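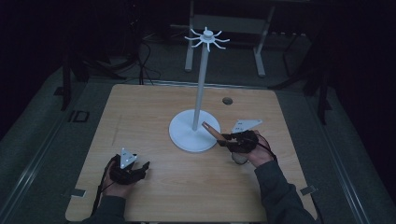
木製テーブルに置かれた白いマグツリー

総合格闘技団体「セルクスカ(Serkska)」は2021年7月2日、次回大会「トロサノ・ナイト」のメインカードで組まれていたバンタム級戦について、ドリタ・クラスニチの欠場を発表した。練習中に左膝の靱帯を痛めたためで、代役にはシュペラ・ゲオルギウが入る。対戦相手のゴック・タイはそのまま出場する。

試合は契約体重を変更せず、バンタム級の5分3ラウンドで行われる。会場はフロザム(Flotham)のイムリー・アリーナ。当初はメインカードの第2試合に置かれていたが、カード再編に伴いセミファイナルに繰り上げられた。

クラスニチの所属ジムによると、負傷したのはスパーリングの最中で、翌日の検査で内側側副靱帯の部分損傷と診断された。手術は必要なく、当面は保存療法で回復を待つ。復帰時期は未定だが、ジム側は年内の試合を希望しているという。

クラスニチはジムを通じて「準備は順調に進んでいたので残念だ。試合を楽しみにしていた人たち、それからゴックに申し訳なく思っている。治ったらもう一度この試合を組んでほしい」とコメントした。

クラスニチとタイは、4月の大会後にいったん対戦で合意していた。タイはこの大会で判定勝ちを収め、リング上のインタビューで次の相手にクラスニチを指名。クラスニチ側も数日後に応じる意向を示し、セルクスカが正式に発表していた。団体内のランキングではクラスニチが上位におり、タイが勝てば王座挑戦に大きく近づくとみられていた。

代役のゲオルギウはレスリング出身で、プロ入り後は4連勝中。直近の試合では2ラウンドにリアネイキッドチョークで一本勝ちしている。もともとは秋の大会に出場する予定で調整を進めていたが、打診を受けたその日のうちに承諾した。セルクスカのメインカードに名を連ねるのは初めてとなる。

セコンドには兄でコーチのティホミル・ゲオルギウがつく。ティホミルは取材に対し、「体重は問題ない。練習も休まず続けていたので、急に何かを変える必要はない。相手は打撃のいい選手で、距離の取り方がうまい。最初の1分でこちらの形を作れるかどうかだと思う」と話した。シュペラについては「本人は相手の名前を聞く前に出ると言った」と明かした。

一方のタイは、キックボクシングから転向した選手で、遠い間合いからの前蹴りと右ストレートを得意とする。クラスニチを想定した練習を続けてきたため、構えの異なるゲオルギウへの対応が課題になる。クラスニチはサウスポー、ゲオルギウはオーソドックスだ。

タイは「相手が変わるのはこの競技ではよくあること。映像は見始めている。組まれたときの準備は前からやってきた」と述べ、欠場については「早く治してほしい。彼女とはいずれやることになる」と語った。練習相手も一部を入れ替え、レスリング経験のある選手を新たにジムに呼んだという。

セルクスカのマッチメーカーを務めるボリス・ヴカディノヴィッチは、代役の選定について「候補は複数いたが、同じ階級で、体重を無理なく作れることを優先した」と説明した。この試合の結果が王座挑戦権に直接つながるかどうかについては「内容を見て判断する。いまの時点で約束できることはない」と述べるにとどめた。クラスニチのランキングは、欠場によって変動しない。

今大会では全8試合が予定されている。メインイベントのライト級タイトルマッチに変更はない。プレリミナリーカードでは、フェザー級の1試合が選手の渡航手続きの遅れにより調整中で、セルクスカは近く最終的な対戦カードを公表するとしている。

チケットはすでに販売されており、団体によると前売り分の約84パーセントが売れている。対戦カードの変更に伴う払い戻しは行わない。計量は大会前日の午前中に非公開で行い、午後に公開のフェイスオフを実施する。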